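3.2. Pérdida de mandos y otros objetos pequeños en oficinas compartidas

La literatura sobre objetos extraviados se ha ocupado sobre todo del hogar y del transporte público. Zariņš y Šindelář estudiaron las consignas de estaciones en Holanda y observaron que la mayoría de los avisos se refería a objetos de uso personal, como llaves o paraguas. El material común de una oficina plantea otro problema: lo utilizan muchas personas, no pertenece a ninguna en particular y su ausencia se advierte en el momento en que hace falta.

El presente apartado se basa en los registros de dos sedes, Akcombe y Flonumgate, ambas de planta abierta y con mesas sin asignar. Los registros abarcan 2,000 incidencias anotadas por el personal de recepción. Cada anotación recoge el objeto, el lugar donde se echó en falta y, cuando apareció, el lugar donde se encontró. No se recogió el nombre de quien lo había usado por última vez.

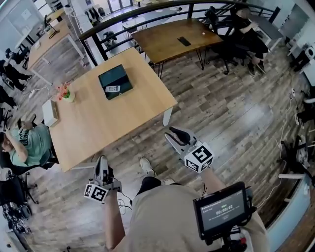

La clasificación inicial, propuesta por Liem, distinguía seis categorías según el tamaño y el uso. Dos de ellas se solapaban en la práctica -- los accesorios de pantalla y los de sala de reuniones -- y se fundieron en una sola antes del análisis. Vlček revisó las anotaciones ambiguas y descartó las que no permitían identificar el objeto. En caso de duda entre dos lugares de hallazgo se conservó el primero que figuraba en el registro.

El resultado más claro se refiere a la distancia. Los objetos sin lugar fijo de almacenamiento aparecían en otra sala con más frecuencia que los que disponían de una caja o un cajón propio. La diferencia se mantuvo en las dos sedes, aunque en Flonumgate el cambio de mobiliario realizado en octubre obligó a tratar por separado las anotaciones posteriores.
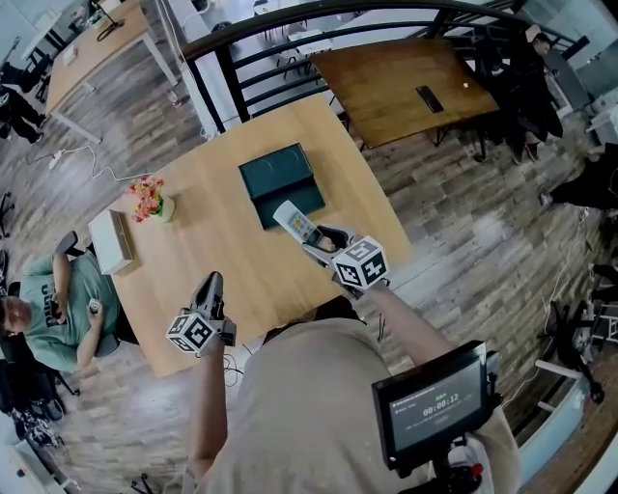
¿Basta con asignar una caja a cada objeto para reducir las pérdidas? La caja ayuda cuando permanece en la misma mesa en que se usa el objeto; si se guarda en un armario alejado, el efecto casi desaparece, porque el usuario deja el objeto sobre la superficie más próxima.

Greenberg había descrito un comportamiento parecido en bibliotecas, donde los lectores abandonan los volúmenes en la mesa y confían la devolución a otros. En las oficinas estudiadas no existía un encargado de esa tarea, salvo en Akcombe, donde el servicio de limpieza de Irnico recogía el material a las 20 horas y lo depositaba en recepción. Este traslado diario explica una parte de los hallazgos lejanos y se ha tenido en cuenta en el recuento. 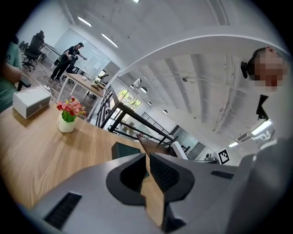 Figura 2. Mesa de madera con caja de color oscuro.

El color del recipiente se analizó como variable secundaria. Las entrevistas indicaban que los usuarios recordaban mejor los recipientes que contrastaban con el mueble, y por ello se anotaron el tono de la caja y el de la superficie. Una caja pequeña de color verde azulado oscuro sobre un tablero marrón claro, como la de la figura 2, se codificó como contraste alto; una caja blanca sobre una mesa blanca, como contraste bajo. La asociación con la tasa de devolución fue débil y no se repitió en Akcombe, de modo que no se incluye en el modelo final.

Queda por examinar el papel de las etiquetas. Varias personas entrevistadas afirmaron que no las leían, pero el registro no distingue entre cajas etiquetadas y sin etiquetar, y la cuestión se deja para el apartado 4.

Compartido 20 veces · 6 comentarios

Artículos relacionados
Mesas sin asignar y hábitos de orden en equipos pequeños
El cajón común: una revisión de estudios sobre material de oficina
Consignas y objetos perdidos en estaciones de tren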